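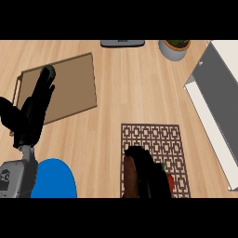 Robotics Lab II – Handout 5: Two-Arm Table Clearing in Simulation

Instructor: Willy Timmermans
Pososthorpe Technical College, Building 8, upper lab

Read this handout before you come to lab. You will work in pairs, with one person driving and one person keeping the log, and you will swap halfway through. Bring your notes from Handout 4, and check that your login for the simulator still works. Accounts that were not used in the first part of the term have been locked, and it takes a while to get them opened again.

1. What this unit covers

In Handouts 1 to 4 you drove one arm in simulation. From now on you have two arms and one job. The job is to move objects into a tray without dropping them, pushing them off the work surface, or running the arms into each other.

The unit runs for three lab sessions. In the first you drive both arms by hand and record what you did. In the second you sort the recordings and throw out the bad ones. In the third you train a small policy on what is left and test it on layouts it has not seen. Everything is done in simulation. We do not move to the real arms until the Ongart unit in April, and your grade here does not depend on it.

2. Software

We are using Todis, the same simulator as before, with the two-arm package loaded. If you start it from the lab menu the package loads by itself. If you start it from the command line you have to name the package, and if you forget, you will get a single arm and an error about a missing joint group. Close the program and start again. Do not try to add the second arm while it is running.

The scene files are in the shared folder under guvuretti. Guvuretti is the name of our scene set. It has 24 layouts, numbered from 1. They differ in floor, furniture, objects and where everything has been put. Some have things standing around the work space that play no part in the task, such as a plant or a cabinet. Leave them alone. They still have collision shapes, and an arm that hits one will stop just as it would against a wall.

The object names in the scene list are not always a good guide to what you will see. Several models came from an older set and were renamed in bulk. Go by the object ID in your log, and add your own short description if it helps.

3. Words we will use

Episode. One full attempt, from the moment you press start to the moment you press stop. An episode has one layout and one driver.

Reach. The arm is moving toward an object with the gripper open.

Grasp. The fingers have closed and the simulator reports contact on both sides. Fingers that look closed on the screen are not enough. Check the contact light in the side panel.

Carry. The object is off the surface and held.

Release. The fingers open and contact ends.

Idle. An arm that is not being commanded. An idle arm is still in the way, and most collisions in last year's logs were between a moving arm and an idle one.

Handover. One arm passes an object to the other in the air. You are not required to do this in the first session, and I would rather you didn't until you have ten clean episodes without it.

4. Before you start

Set the camera to the fixed top view. You can turn the camera while you practice, but recordings must use the fixed view or the training script will reject them. The black bands at the top and bottom are padding added to make the picture square. Leave them in. Every year somebody trims them to tidy up the files, and then the whole set has to be recorded again.

Remember that in this view the arms cover part of what you are working on. A gripper over the tray hides some of the tray, and a gripper holding an object hides most of the object. The policy will get the same view you do. If you cannot tell from the picture what is between the fingers, the policy has the same trouble, so try to approach from a side that leaves the object showing for as long as possible.

Check these settings:

Control rate: standard
Gravity: on
Object friction: leave at default
Collision stop: on
Random start: off for practice, on for recording
Log folder: your pair number, nothing else

5. Session one – driving and recording

Step 1. Load layout 1 and practice with the left arm only. Park the right arm low and to its own side. Pick up any loose object, hold it over the tray, and release it. Do this until you can do it without looking at the controller.

Step 2. Do the same with the right arm. The controls are mirrored in the wrist and not in the shoulder, which takes some getting used to. Go slowly.

Step 3. Use both arms, one at a time. Left arm carries and releases, returns to its side, then the right arm starts. This is called alternating mode in the log.

Step 4. Use both arms at once. One arm can be over the tray while the other is making its grasp. Keep the elbows apart. The grippers rarely meet in the middle, but the forearms do, and the fixed view makes them look further apart than they are.

Step 5. Record. Each pair should finish the session with at least eight episodes in alternating mode and eight with both arms at once. Use at least four different layouts. Stop the recording when the last object has settled, and wait a moment before you press the button. Episodes that end with an object still rolling cannot be scored.

Notes on grasping

Long objects should be taken across the middle. If you take one near the end it will swing when you lift it, and the far end will catch on the rim of the tray on the way in.

Round objects roll away from a slow finger. Place the open gripper over the object first, lower it, then close. Closing while you are still lowering is the most common reason for a lost grasp.

When small objects lie next to a large one, a gripper closing on the large one can drag them along or trap them. Move the small ones first if you can reach them. If you do trap something by accident, finish the episode anyway and write it down. Those episodes are useful in session two.

Patterned mats have no effect on friction. They are there to make the picture harder to read, and they do. A policy trained only on plain floors will often fail on a mat, so include both in your recordings.

6. The log

The logger writes one line per episode, in this order: episode number, layout, mode, driver, objects moved, collisions, and comment. Fill in the comment while the episode is running or right after it. Comments written at the end of the session tend to say "fine" on every line, and that gives you nothing to work with later.

A useful comment looks like one of these:

Right arm took the long one too close to the end, swung, hit the rim, still landed inside.
Left arm waited over the tray while right was grasping. No contact.
Lost the round one twice, got it on the third try.
Forearms touched on the way back. Collision stop. Restarted.

Do not delete failed episodes in session one. Mark them F and move on.

7. Session two – sorting

You will trade folders with another pair and sort their recordings. Play each one at normal speed, once, and put it in one of three groups: keep, keep with a cut, or drop. An episode can be cut at the start or at the end. It cannot be cut in the middle, because the arm would then jump from one position to another between two frames and the training script would learn the jump.

Drop an episode if the arms collided, if an object left the work surface, or if the driver stood still for a long time without a reason you can see. Keep an episode if a grasp failed and was then corrected. We want those. A policy that has only seen perfect grasps does not know what to do after a bad one.

If you and the original pair disagree, write both opinions in the sheet and leave the episode in. I will look at it.

As a guide to what to expect, last year's group recorded 257 episodes in total. Plenty of them were dropped, and the largest share of those were dropped for long pauses. Decide which object you are going for before you press start.

8. Session three – training and testing

Use the training script in the shared folder with no changes for the first run. It takes up most of the session on the lab machines, so start it as soon as you arrive. While it runs, write the first half of your report.

For testing, use layouts you did not record on. Run each one five times with random start on. For each run, note how many objects reached the tray, which arm moved them, and what went wrong if anything did. Do not pick the best run.

After the first test you may change one thing and train again. Good choices are the mix of modes, the number of mat layouts, or whether you include the cut episodes. Changing two things at once will lose marks, even if the result improves.

9. Report

One report per pair, four pages at most, with the log attached as a separate file. It should cover:

How you divided the driving and logging
Which layouts you used and why
What you dropped in sorting, and from whose folder
Test results for the first run, in a table
The one thing you changed, and the results after it
One failure described in detail, with the episode number

The failure section is worth as much as the results table. Pick an episode you understand. Say what each arm was doing just before it went wrong, what the fixed view showed and what it hid, and what you would change in the recordings.

10. Common problems

The gripper will not close. You are probably in practice mode with the other arm selected. Check the arm name at the top of the panel.

The object shakes in the grip. You are squeezing too hard. Let the trigger out a little.

The tray moved. It is not fixed to the floor, and in many layouts it starts at an angle. Leave it where it ends up and carry on.

The log is empty. The logger was started after the episode. Start it first, and check for the green line at the bottom of the window.

Questions go in the course forum under Handout 5, with your pair number and episode number in the title. The upper lab is open for extra practice until 8 in the evening during this unit. Save your work to the shared folder before you leave – the local drives are wiped overnight.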